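Risteo trail app – support ticket 261
Status: Closed
Category: Offline maps / track recording

Reported problem
Track stops recording partway up the Brisasdale Ridge loop. The app shows me standing still at the second creek crossing, then draws a straight line back to the trailhead. Happened on two hikes in January, same spot both times. Phone was in the top pocket of my pack with the screen off. Offline map was downloaded the night before.

Support reply 1
Please check that battery saver is off for the app and that location is set to "Always." Then delete the Brisasdale map and download it again on Wi-Fi. Which version are you running?

Customer
Version 8. Battery saver was on, so I turned it off. Location was already on "Always." Deleted and reloaded the map. Walked the first 4 miles of the loop and got the same result, except this time it picked up again near the Stosberg lookout.

Support reply 2
Thanks. Your log shows the app going to sleep after 60 minutes without a screen touch. Go to Settings – Recording – Auto-pause and turn it off. It is a separate setting from battery saver.

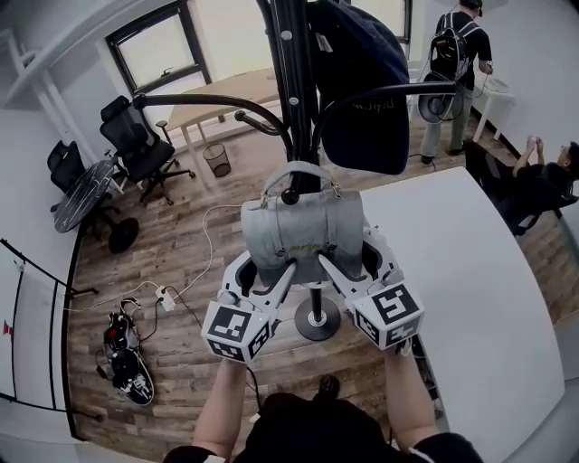
Customer
Found it. Auto-pause was on. I did the full loop this morning with it off and the track is complete, including the switchbacks above the creek. The elevation gain still looks a little high to me, but I can live with it.

Support reply 3
Glad the track is complete. Elevation is handled under a separate ticket – we have linked yours to it. Closing this one.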